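Cleaning and Repasting an Older Desktop Computer

Impi Hirvonen
10 February 2025

An office tower that runs for years under a desk collects dust faster than one kept on a shelf, and carpet makes it worse. The usual signs are a fan that stays at full speed, shutdowns under load, and a clock that loses time overnight. The first two point to cooling. The third is normally the coin cell and is dealt with at the end of this page.

Shut down from the operating system, switch off the supply at the back if it has a switch, and pull the cord. Press the front power button for 3 seconds to drain what is left in the supply. Touch bare metal on the case before touching any board, and again after walking across the room.

Work outdoors or near an open window. Use short bursts of compressed air, can upright, nozzle a hand's width away. Hold each fan blade still with a finger or a wooden skewer. A fan spun by air can overspeed its bearing. Dust packed between heatsink fins comes out more easily if the air is directed from the clean side. A soft paintbrush loosens what air leaves behind. A household vacuum should be kept away from the boards because of static. 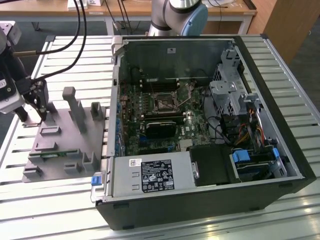
Old thermal paste turns chalky. Before removing a cooler, run the machine for 10 minutes, then shut down and unplug it again; warm paste releases with less force. Loosen the screws in a diagonal order, a turn at a time. Twist the cooler slightly before lifting. If it will not move, warm it again. Pulling straight up can take the processor out of a locked socket, and on boards with pins on the processor this usually bends several.

Wipe both surfaces with isopropyl alcohol on a lint-free cloth or coffee filter. Repeat until the cloth comes away clean. Apply new paste as a single dot the size of a small pea. Excess paste is squeezed out at the edges and has to be cleaned up later. I use Daveo paste from a small syringe, capped and stored tip down. Almost any non-conductive paste will do.

Tighten the cooler in the same diagonal order and reconnect its fan lead before anything else.

The coin cell is generally a CR2032. Note the firmware settings first, as they may be lost when the cell is out. Release the clip with a plastic tool and fit the new cell with the plus side up on a flat holder. Set the date and time at the first start.

Let the computer run for 24 hours with normal use, then check the temperatures again at idle and under load.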